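Brirkville Bench Supplies: tabletop object set, README

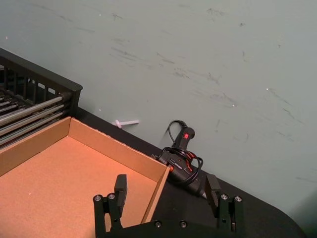

Sample picture, corner position: wire rack, open cardboard tray, glue gun with coiled cord.

Summary

This set covers small tools, stationery and storage items laid out on a black tabletop against a grey-green wall. It was put together for work on recognizing and sorting bench supplies in ordinary craft and repair rooms. The release holds 2,197 pictures in 205 layouts. A layout is one arrangement of objects; each one has several pictures taken from different heights and angles.

Version 2 replaces the Avovbridge release. Labels from the two versions should not be mixed, as the class list has changed (see Changes).

Contents

pictures/ colour pictures, grouped by layout number
labels/ one text file per picture
layouts.csv one row per layout, with the objects placed and the container used
classes.txt class names, one per line
splits/ train and test lists

The train list has 1,445 pictures. The remainder are split between test and held-back lists by layout, so no layout appears in more than one list. Please keep it that way if you make your own split.

Objects

Classes are kept broad. Where two items could not be told apart reliably in the pictures, they share a class.

glue_gun: hot glue guns, with or without the cord in view. The cord is labelled as part of the tool, including where it is wrapped around the body or loops away from the handle.
wire_rack: metal racks and desk organizers made of rods or slats. Gaps between rods are counted as rack.
tray_cardboard: shallow cardboard boxes with no lid. Inner walls and floor are both included in the outline.
stick_small: thin plastic sticks of any colour. Glue sticks go in their own class, glue_stick, only when the type is clear. Otherwise use stick_small.
tape_roll, scissors, marker, clip: as named.

The wall and the tabletop are background. Scuffs, streaks and white specks on the wall are not labelled. Debris on a tray floor is not labelled either, unless a piece is large enough to be named as one of the classes.

Labelling rules

1. Outline only what can be seen. Do not guess at the part of a rack hidden behind a box.
2. An object that runs out of the picture gets the flag "partial". Racks and trays carry this flag often.
3. A container with nothing in it gets the flag "empty". Dust and crumbs of cardboard do not count as contents.
4. A cord that crosses another object is drawn on top, at its visible width.
5. Bright spots on metal rods belong to the rod. Several early labels left holes there and were redone.
6. For glue guns, record the direction of the nozzle as one of eight compass points, measured in the picture and not on the table. Leave the field blank if the tip is hidden.
7. Switch position is not recorded. The rocker switches are too small in most pictures to read.

Labelling was done in the Pereyra outline tool at default settings. Every label was checked once by a second person, and 300 pictures were labelled twice from scratch to measure agreement. Agreement was good for trays and glue guns and poor for wire racks, where the outer edge was drawn differently by different people.

Known problems

Dark tools on the black tabletop have weak edges. This affects the glue gun body most of all, and outlines there may be off by a few pixels.
Cardboard changes colour a good deal with the light. The inside of a tray can look orange-tan in one layout and flat brown in another. Do not rely on colour to find it.
The wall is the same throughout. A model trained on this set alone may do badly against a pale or patterned wall.
Thin white sticks at the base of the wall were missed in the first labelling pass. Most have been added. Reports of any still missing are welcome.

Changes

Version 2: pen_white merged into stick_small. Flag "empty" added. Cords moved from their own class into the class of the tool. Blurred pictures removed.
Version 1: Avovbridge release. No longer supported.

Use

Free for teaching and research. Please cite as "Brirkville Bench Supplies, version 2, Ridosska collection". Corrections should give the layout number, the picture number and the class, in that order. They are gathered up and applied each April.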